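Ticket: Hurner steam station, pressure drops at low setting
Reported by: Roos Willems
Assigned to: Ambros Hubmann
Status: open, waiting on part

Iron reaches temperature, then steam stops after 8 minutes. Pump still audible. Same result on cotton and wool settings. Descaled twice, no change. Tank filled to 70 percent both times.

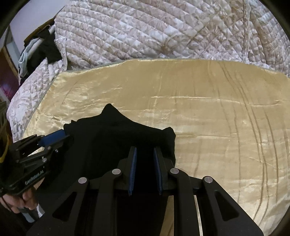
Black garment on the yellow fabric sheet.

Hubmann: Checked hose and handle valve, both clear. Outlet pressure falls from 80 to 50 percent of nominal, then the cutoff trips. Suspect the pressure switch - the older Harawira switch fits the same housing.

Willems: Tried a different outlet on Saturday. Still trips. Dark fabrics get water spots just before the cutoff.

Hubmann: Switch ordered. Leave the unit unplugged and the tank drained until it arrives.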